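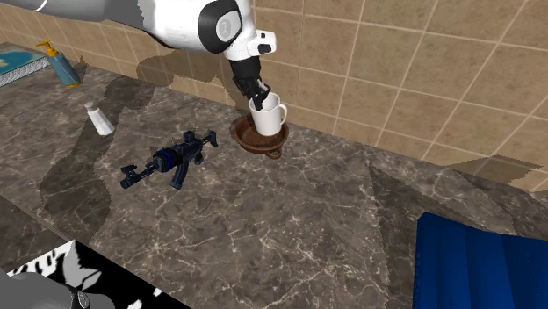
# Chapter 5: Glazes and Glassy Coatings

A glaze is a thin layer of glass fused to a clay body. It seals the surface, adds strength and makes the ware easier to clean. This chapter deals with how glazes are made up, how they melt and how they fit the body beneath.

## 5.1 Fit between glaze and body

Clay and glass both shrink as they cool, but seldom by the same amount. If the glaze shrinks more than the body, it is pulled into tension and a network of fine cracks forms, known as *crazing*. If it shrinks less, it is put under compression. Slight compression is wanted; too much causes the glaze to flake from rims and handles, a fault called *shivering*.

Wegener tested the fit of one white glaze on 20 bars of stoneware and earthenware. The stoneware bars showed no cracks after firing. On the earthenware, crazing appeared in five bars within a day of leaving the kiln. Her method is set out in Section 5.4.

## 5.2 Terms used in this chapter

**Body**: the fired clay, without its coating.

**Flux**: an oxide that lowers the melting point of silica.

**Maturing range**: the span of temperature over which a glaze melts fully without running.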